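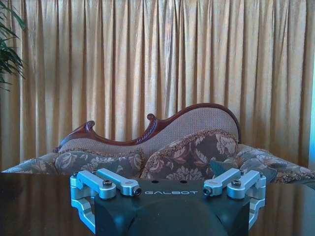 Wrist camera view at the start pose, fingers open over the table.

Wrist camera on a living room cell: exposure, glossy table, finger check interval

2025-02-26
Posted by lowbacklash

lowbacklash
Looking for other people's settings on a wrist camera that looks down past the gripper at a polished table. The cell is a furnished room at our Ornska site. The job is picking small items off the table and putting them in a tray, then the same again. We run it in the daytime and can't change the furniture much, as the room has to stay a room.

Two problems.

First one is exposure. There's a long gold curtain across the back, and daylight gets in past the right-hand end of it. When the wrist turns a little to the right, auto exposure pulls the whole image down and the table goes to near black. Turn back and it takes a while to recover. The detector loses small dark items on the table during that time. I've set a fixed exposure of 3 ms, which is fine in the morning and too dark by late afternoon.

Second one is the table. It's dark and has a mirror finish. The fingers show up in it faintly and so does the light from the right. I get picks on reflections a few times a shift. Depth on that surface is mostly holes.

I'm also after a sensible interval for checking the finger screws. Right now I look at them every 500 cycles and that feels too often, but the last time I stretched it I had play in one side and the calibration was off before I noticed.

Calibration is done in Junolel with a printed board. Lens wiped at the start of each shift. Nothing else unusual.

mossgate
Fixed exposure is right. Fixed for the entire day is the part that's hurting you. We measure a gray patch at the start of each batch and pick the exposure from a short table of values, then lock it until the batch ends. It's a couple dozen lines of script. No hunting in the middle of a pick and it follows the daylight well enough.

The patch has to be in a spot the arm can see from the start pose without turning toward the window.

lowbacklash
What do you do if a cloud comes over mid batch?

mossgate
Nothing. Batches are short. If yours are long, measure again every time the arm goes back to the start pose. It costs 4 frames on ours: throw the first ones away and use the last.

pinion_and_peel
I'd fix the light before touching the camera. Close the gap at the end of the curtain. A strip of hook tape down the wall and you're finished. People spend weeks on exposure scripts for something a piece of fabric would cure.

After that put one steady lamp on the ceiling side of the table with a diffuser. We have a Betemell panel on ours and run it at the same level all day. With the curtain shut, the daylight coming through the cloth hardly matters.

mossgate
Disagree with closing everything up. He said the room has to stay a room. If the system only works with the window taped shut then you find that out at the customer's place, which is a bad day to find out.

pinion_and_peel
It's a cell. You set up a cell so it works. Then you open the gap on purpose and test that as its own case. Right now he has daylight, reflections and possibly a loose finger all changing at the same time, and he can't say which one cost him a pick.

lowbacklash
Fair point on separating them. I can close the gap for a week of runs and open it again after. The tape is easy, I have some.

On the lamp, where would you put it with a mirror finish? Every place I tried gave me a bright spot on the table.

pinion_and_peel
You will always have a spot from some angle. Move the lamp until the spot falls outside the work area from the start pose and from the approach pose. Those are the only two that matter if you detect from them. Mark the stand position on the floor. Bigger diffuser helps, makes the spot wider and dimmer.

quietflange
Cross polarizing is the other way. Film on the lamp, filter on the lens, turn the filter until the spot goes. You lose a lot of light so 3 ms won't be enough anymore. Also check that the filter isn't close enough to the fingers to get hit when they open all the way. I learned that on a different gripper and had to buy a second filter.

It won't help with daylight from the side unless you film the window too.

lowbacklash
I don't think I have the light to spare in the afternoon. Keeping it as plan B.

About the reflection picks. Anyone just masking them?

hexkey_drawer
Yes. Reflections of your own fingers are in a predictable place for a given wrist height. Record a run with a bare table at a few heights, save whatever the detector fires on, and mask it. We do it again whenever the camera has been off the bracket.

For depth, I gave up on the table surface. Touch the table at three or four places with the fingers closed and the force limit low, fit a plane, and use that as your height. Table doesn't move. If somebody shoves it, redo the touches.

mossgate
Careful touching a polished top with bare metal fingers. Put tape or a cap on the tips first and remember to add the thickness of it.

hexkey_drawer
Yes, felt pad on ours. Should have said.

lowbacklash
Plane fit is a good idea and I'm annoyed I didn't do it to begin with. I'll use felt. The finish shows every mark.

Still looking for opinions on the screw interval.

torqueslip
There's a hex socket screw on the front arm on the left in your picture, and the outer arm on the right has one too. Those are what I'd witness mark. Paint pen, one line across the screw head and on to the arm. Then the check takes seconds and you don't need a key. If the line is broken, stop and deal with it. If it's whole, go on. With marks I would go to 1000 cycles on a light job like small items.

Don't put a key on them at each check. Turning a screw to see whether it's tight is how they get loose, or stripped.

hexkey_drawer
I'd stay at 500 until you know why it had play last time. Was it the screw or the pivot?

lowbacklash
I didn't find out. I snugged the screws on that side, recalibrated and it was good again. So I assumed screw.

hexkey_drawer
Could be either then. Recalibrating would hide a worn pivot for a while. Power down, hold the body still and move one finger sideways by hand. Then do the other side. You're comparing left with right more than anything. If one moves more and the screw mark is whole, it's the joint.

Write down which side. Sounds obvious, but half our old log says "finger loose" with no side.

torqueslip
Agree on left against right. I still think 500 is overkill once it's marked, but it's his cell.

Threadlocker is a question for the manual. Look up what the maker wants before you put anything on, and the tightening value too. I have seen the strong stuff used on small screws and then someone has to heat them next to a plastic housing.

lowbacklash
I have a bottle of the Thaler low strength here and haven't used it. I'll read the manual section first.

quietflange
One more thing on the camera. You can see a lot of the gripper from where it's mounted, so use it. Save one still from the start pose after a good calibration. At the start of each shift take another with the arm in the same pose and the fingers at the same opening, and compare where the lettering and the two small holes on the housing land. They're fixed to the body. If they shift in the image, the camera moved. If they stay put and the finger tips shift, it's the fingers. You get both answers from one still, and you don't have to get the board out.

lowbacklash
That would have saved me a recalibration last time. The light gray letters on black should be easy to match on.

quietflange
They are as long as exposure is the same. Use the locked value for that still, not auto.

pinion_and_peel
And use the still to check your lens is clean. Haze from a fingerprint shows up next to bright edges first. The metal arms pick up enough daylight to show it.

mossgate
How are you mounting the gray patch? If it's going on that table it will get moved by whoever dusts.

lowbacklash
Thinking of the inside of the tray. It's bolted down and the start pose sees it.

mossgate
Good as long as you never stack items on it.

lowbacklash
It's the back corner so should be clear.

Plan for now, tell me if anything is in the wrong order:

- Power down, check side play left and right, write down both.
- Read the manual on the screws, tighten to the value given, witness mark.
- Clean lens, calibrate in Junolel, save the reference still at fixed exposure.
- Felt pads on, touch the table, fit the plane, pads off.
- Tape the curtain gap, run a week.
- Bare table recordings for the mask.
- Open the gap, add the gray patch script, run again.

Finger check stays at 500 for the first stretch and goes to 1000 if the marks are whole and the side play hasn't changed.

hexkey_drawer
Do the bare table recordings before the week of runs. Otherwise you're counting reflection picks you already know how to get rid of. You'll need to record again when the gap is open because the bright patches will be different.

lowbacklash
Right, moving that up.

pinion_and_peel
Lamp?

lowbacklash
Ordered. It won't be in until March so the first runs are on what we have. I'll post the numbers with and without it.

torqueslip
Let the paint pen dry before you run. It flicks off otherwise and you'll be wiping dots off that table.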